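Progress report to the Leltura fund, 01/12/2024
Prepared by Gwenllian Lougher for Yvonne Ellwood

The sequencing of soil bacteria from the Jalel river meadows is on schedule. We planned to collect 100 samples by the end of November and have all of them in the freezer. DNA has been extracted from 28 so far. The rest will follow in batches, as the extraction kits arrive.
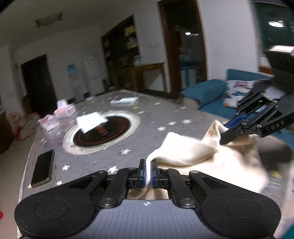 ## Sequencing

Draft genomes are finished for 18 strains. Most belong to groups we expected in wet ground – mainly *Pseudomonas* and *Bacillus*. Two assemblies are poor and will be run again from fresh cultures. The Sepúlveda laboratory has agreed to check our gene annotation, and its first comments are due in January.

One strain from the lower meadow grows well at low temperatures. We have given it the working name Nindadov and are keeping it in duplicate.

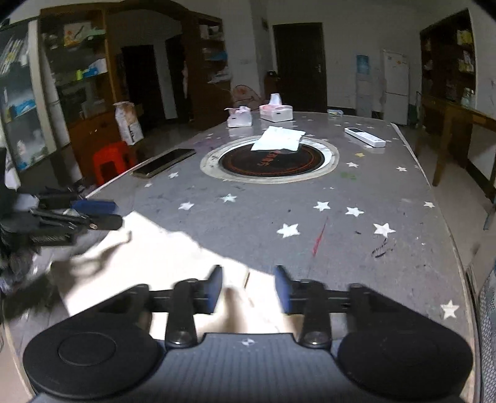 Growth tests on this strain are under way at three temperatures, with results to be added to the shared folder as they come in. The student who set up the plates leaves after Christmas, so the remaining readings will pass to Gwenllian.

## Spending and requests

- Consumables are slightly over budget – the price of extraction kits went up in the autumn.
- Travel is under budget and no more field trips are planned.
- We ask to move the unspent travel money to consumables, and would need a decision before the next kit order.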